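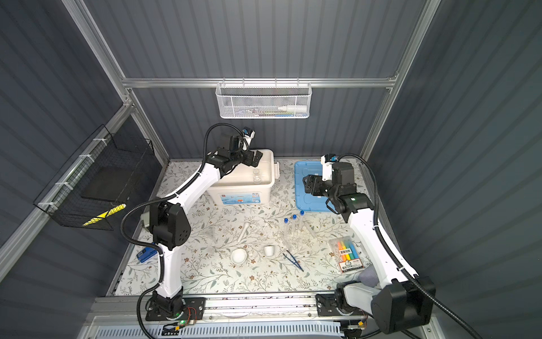 The Unit

Wednesday, July 1, 2020

As of this morning I no longer rent a storage unit. I handed in the key at Kevar Self Storage, out past the feed store in Drudano, and the man behind the plastic sheet slid me a form asking me to rate my experience. I gave it a four. I'm not sure what a five would have felt like.

I took the unit in January of a year I would prefer not to look up. We were between apartments, the new place had one closet, and the plan was to keep the overflow there until spring. I want that on the record because every person who has ever rented a storage unit had the same plan, and I would like to be counted as one of the sincere ones. The rate was low to start with. It went up a little at a time, always by an amount too small to be worth a phone call, and I am a man who will go a long way to avoid a phone call.

So last month I finally drove over with a flashlight and a roll of trash bags to see what I'd been paying for.

Unit 345 is at the far end of the second row, where the light doesn't work. The door goes up about as willingly as I do in the mornings. Behind it were my belongings, in the boxes I had packed and labeled myself, and the labels turned out to be the work of a person losing his mind over the course of one afternoon. The first ones say things like KITCHEN - BAKING PANS, GOOD ONES. By the middle of the stack they say KITCHEN ETC. The last box I packed says THINGS.

THINGS contained a phone charger for a phone I can't remember owning, half a bag of birdseed, a bathroom scale and a framed certificate for finishing a one-day course in conflict resolution. My wife has asked me to hang the certificate somewhere I'll see it.

There was also the furniture. We had been saving a dining table for the day we had a dining room. We have one now, and it has a table in it, a Durko we bought new two winters ago while the other table sat across town at a monthly rate. Neither of us brought this up at the store. I remember standing there knocking on the top with my knuckles, the way you do to show a salesman that you know tables, and the old one did not cross my mind at all.

I did the math on the way home, which is a thing I'd advise against doing in traffic. I won't put the total here. It would have bought the table again, and the chairs, and probably a small used boat to put them on.

Getting rid of it all was slower than I'd hoped, what with everything being closed. The thrift store in Drudano wasn't taking donations in May. When it opened back up there was a line of cars out to the road, each one with a lamp looking out of the back window. Apparently the whole town had spent the spring shut in with its own stuff and reached the same verdict. I sat in that line for 2 hours, got to the front, and was told they weren't taking mattresses, glassware, exercise equipment or books. That was most of the car.

The books went eventually. I put up a notice offering up to 200 of them to anyone who'd haul them off, and a very cheerful couple in masks came with a wagon and took all the mysteries and left the rest. I don't blame them. The rest was mostly textbooks and a guide to a version of a tax code that no longer applies to the living.

What I kept fits in the hall closet. The good baking pans came home, and they really are good, so the man with the marker was right about that much. I kept my grandfather's tackle box, which I'd been telling people was lost. I kept a puzzle of a lighthouse that may or may not have all its pieces, and I have no plans to find out. I kept a sweater. My wife kept more than I did but she was also faster about it, and she didn't stop to read every old greeting card standing up in a metal shed in June.

The old dining table went to the new tenants over the Gape hardware store, who have a dining room and nothing in it. They carried it up the stairs themselves with a lot of shouting. I offered to help once, not loudly.

The last time I pulled the door down on 345 it was swept out and there was nothing in there but a wasp. Driving back I felt lighter, as all the tidy people tell you that you will, and it lasted me as far as the second stoplight. Then I remembered the garage.

We're going to start on the garage in the fall. The idea is to move a few things out of it temporarily, so there's room to sort. My wife wants to know where, exactly, and I've told her I'm looking into it.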